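From: Barry Gosling
To: handling-practice list
Date: 4 May 2019
Subject: Re: [handling-practice] Draft note on test objects, section 5

Miyuki Oshima wrote:

> Hi all, I've been through the draft and I'm mostly happy, but section 5
> bothers me. It says test objects should be "representative of ordinary
> household goods" and leaves it there. At Nestbridge we read that as real
> tins off the shelf. Forsyth read it as plain grey cylinders. We then
> compared pick rates in January as if they meant the same thing! Can we
> please say something firmer? Also, who decides when an object is too
> battered to use?
>
> Miyuki

Hi Miyuki, and everyone,

Yes, guilty, section 5 was mine and I wrote it in a hurry the night before we circulated it. You're quite right that it lets people do whatever they fancy. I've had a go at fixing it and I'd love to hear where it still leaks.

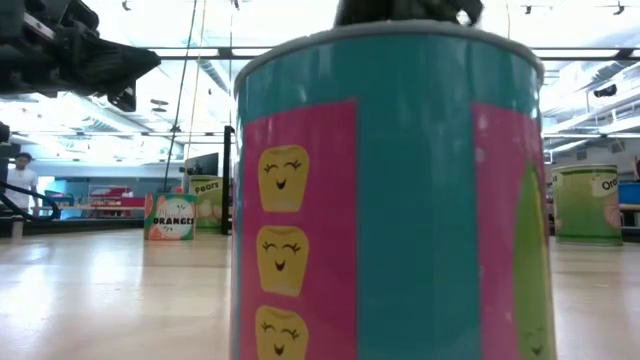
My feeling is that the note should ask for two sets, one plain and one printed, and that results from the two should never go in the same column. Plain cylinders are lovely for checking grip force and repeatability, and I'd hate to lose them, but they let a vision system off very lightly. Printed cans are a different business. Take the big teal one with the hot pink panels and the yellow smiley faces: turn it a little and the camera gets quite another pattern, while the fingers still have the same rim to deal with. So I'd like the wording to say that the label's starting direction must be written down for every trial, along with what else is standing nearby (the pears can and the oranges box would both go on that list). It's a faff, I know, but a short one once you have a form for it.

On worn objects, I'd suggest we leave it to whoever runs the session, with one fixed rule: if the rim is dented or the label has lifted, it comes out of the set and the swap goes in the log. We had a can at Ornbridge that stayed in for 14 sessions with a nick in its edge, and we only found out when the Sellano people asked why our numbers had drifted. Very embarrassing, and I'd rather the rest of you were spared it.

Two things I'm still not sure about. Should we fix the height of the gripper above the rim before the first approach, or just ask people to report it? And does a closed box belong in the same section as the cans? I lean towards giving boxes their own paragraph, but then the numbering shifts and everyone's cross-references break, so shout if that's going to ruin your week.

I'll hold the new text until I've heard from Forsyth. Miyuki, could you send me the form you use for object condition? I remember it being much tidier than ours.

Cheers,
Barry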